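Notebook, gripper comparison, November, started 14:10

Second go at the hand-held pair, blue ridged pads on both. Kornlow wants a yes or no on whether we move the tidy-up collection to these or stay with the Tasavance fingers. I don't think we're ready to say either, but the rig is charged, so on with it.

Same bed, grey checked sheet, purple cloth at the back with the packets and boxes on it. Clutter on purpose. The Marchal sheet quotes a clean grasp on "everyday items" and gives no list of what those were, so I don't put much weight on it.

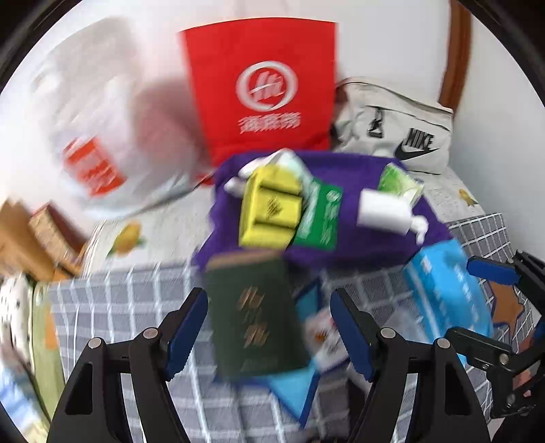
My main doubt is still books. A hard cover is slippery and heavy at one end, and the pads only touch a narrow strip of it. The ridges should help, if you believe the supplier. I'd like to see them against plain rubber before I believe anything. Soft packets are a different worry - a jaw can close on nothing but a fold and the width reading will look perfectly healthy.

Episode 111 has a gap in the width log, 29 missing samples. Grinder (the logging script, still badly named) passed it as good. It also passed 162, where both streams carry the same start time to the last digit. I don't trust that. Either the clocks really are that close or one is being copied over the other. 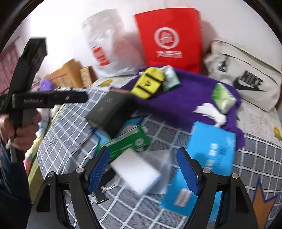 So until the clock question is settled I'm not accepting any two-handed numbers, whatever the summary page says. One-handed runs can stand.

Small flat things next: binder clip, cards, the thin plastic sleeve. Expect trouble with the sleeve. Wide lens bends the sheet lines a lot near the edges, so redo the calibration first and keep the old file - it's saved as 3401.

To do: plain rubber pads, same objects, same bed. Ask Marchal for their object list again. Fix the gap check in Grinder.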